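Fiche de contrôle — kit de préhenseurs portatifs, poste textile
Offre Skitberg, lot 2, évaluation pour l'atelier Zancombe
Rédaction : Orton, service essais

1. Doigts orange
Fixation sur le corps : conforme.
État des nervures : conforme.
Fermeture au centre : conforme. Reprendre le contrôle après 2000 cycles.

2. Marqueurs
Deux marqueurs carrés par préhenseur, montés à plat : conforme.
Lisibilité pendant la prise : à surveiller, le tissu retombe entre les deux.

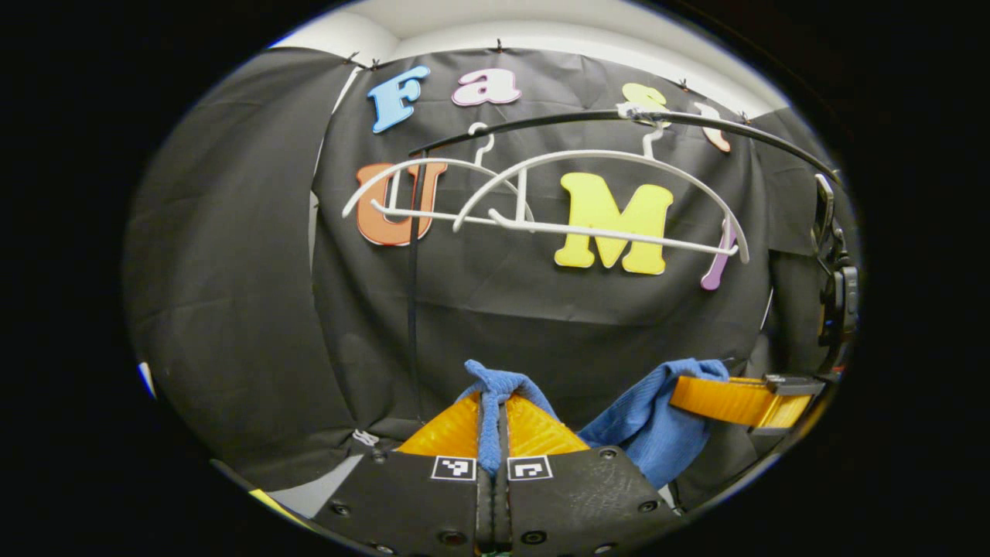
Fig. 1 — Prise d'une serviette éponge bleue, doigts serrés sur le tissu.

3. Visserie
Serrage des plaques : conforme. Le couple n'est pas indiqué dans la notice — demandé au fournisseur.
Freinage des vis : non vérifié.

4. Travail à deux préhenseurs
Maintien d'un vêtement côtelé : conforme.
Dégagement entre les deux outils : acceptable, consigne à ajouter pour l'opérateur gauche.
Câbles : colliers à prévoir côté gauche, réserve mineure.

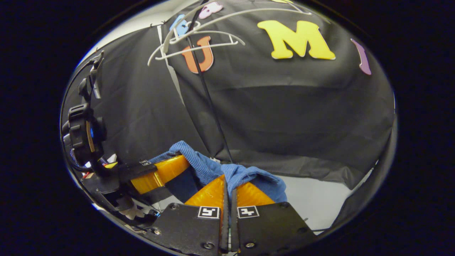 Fig. 2 — Velours côtelé bleu tenu par les deux préhenseurs.

5. Poste
Fond noir tendu sans pli : non conforme, réserve mineure.
Cintres et tringle : hors fourniture.
Durée d'une série : 60 minutes, 31 prises retenues.

6. Documentation
Notice en français : absente. Version anglaise reçue en avril.
Liste des pièces de rechange : incomplète, référence des doigts à préciser.

Avis : acceptable avec réserves. Points 3 et 6 à lever avant commande.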